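The ferry to Pristgate left at 4, and Dell had the ticket money in his shoe. He had sold his uncle's outboard motor for 600 dollars, less 80 to the man who drove it to the buyer's house. Twenty went for the ticket. The other 500 was for the lot on Aubert Street.

He bought a coffee from the machine in the terminal and sat down across from a woman with a cat carrier. The carrier was covered with a towel.

"Does it bite?" Dell asked.

"He's asleep," she said.

His uncle had talked about the lot for years. It was narrow and it sloped, and there was a well on it that somebody had filled with bricks. The owner, a man named Prillier, wanted 500 down and the rest by September. Dell's uncle had never had the 500. He had the motor, but he would not sell it, and in the end he was too sick to use it. He left it to Dell along with a coat and a box of fuses.

The boat was late. When it came, only six people got off, and one of them was Prillier.

Dell knew him from the hardware store. He stood up with the coffee in his hand.

"I was coming to see you," he said.

"I'm going to my sister's," Prillier said. "I'll be there till the weekend."

"I've got the money for Aubert Street."

Prillier put down his bag. He was older than Dell remembered and he had missed a spot shaving.

"I told your uncle that price eleven years ago," he said.

"Is it different now?"

Prillier looked at the boat, then at the clock over the ticket window. The woman with the cat had gotten in line.

"He used to come out and walk around on it," Prillier said. "He'd pace off the house. I'd see him from the road. He had the kitchen facing the wrong way, I thought."

"He wanted the morning sun."

"Well, he'd have gotten the wind with it."
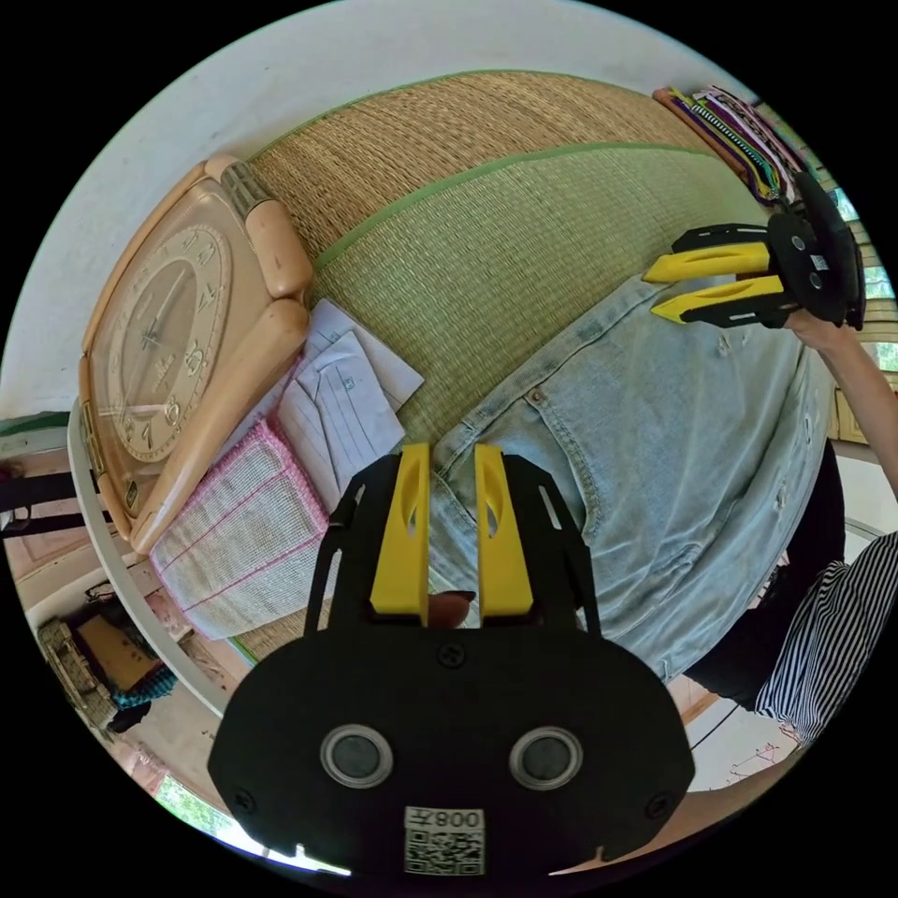

*By Sena Dankwa*

Dell sat back down and took off his shoe. The bills had gone soft and curved to the shape of his foot. He flattened them on his knee and held them out, and Prillier counted them twice, wetting his thumb.

"I don't have the papers on me," Prillier said.

"You could write something."

Prillier found a receipt from Feko's bakery in his coat and wrote on the back of it with the pen chained to the ticket counter. He had to lean over to reach. He wrote the name of the street and the amount, and he signed it.

"The rest by September," he said.

"By September," Dell said.

They called the boat. Dell folded the receipt, put it in his shoe, and tied the lace. He still had his ticket, so he got on.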